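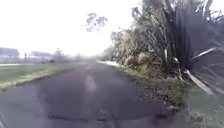 Asphalt path with the dark line across it, grass verge on the left.

2 min read

From: Ronaldo Galang
To: Skorkley paths list
Subject: Re: Path surface, Dollthorpe side

Washington Mendonça wrote:
> Can someone look at the asphalt before we send the
> resurfacing request? The last notes I have are from
> November and they only cover the first 164 yards.
> Also, is the glare as bad as people say?

I went over it again for the May 2024 list. The surface is worn and pitted in places and uneven underfoot. I would put the long dark line down as item 7 and ask for it to be checked as a crack, even if it has been sealed before.

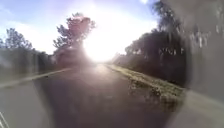
On glare, yes. With the sun low at the far end it is hard to look straight ahead, and the shine on the asphalt makes it worse. I don't want to ask for any trees to come down. A sign asking bikes to slow down would do, and Flamwood quoted us up to $74 for one.

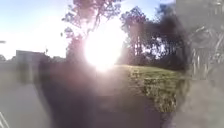 The grass slope is rough along the lower part and should stay on the mowing sheet. Please use request number 1127 when you write to the city, so it gets filed with the old one.

Ronaldo

This site uses cookies to keep you signed in. Accept | Settings

Recent threads
Mowing sheet, spring
Bench repair at Dollthorpe
Sign quote from Flamwood
Key for the Sales Road gate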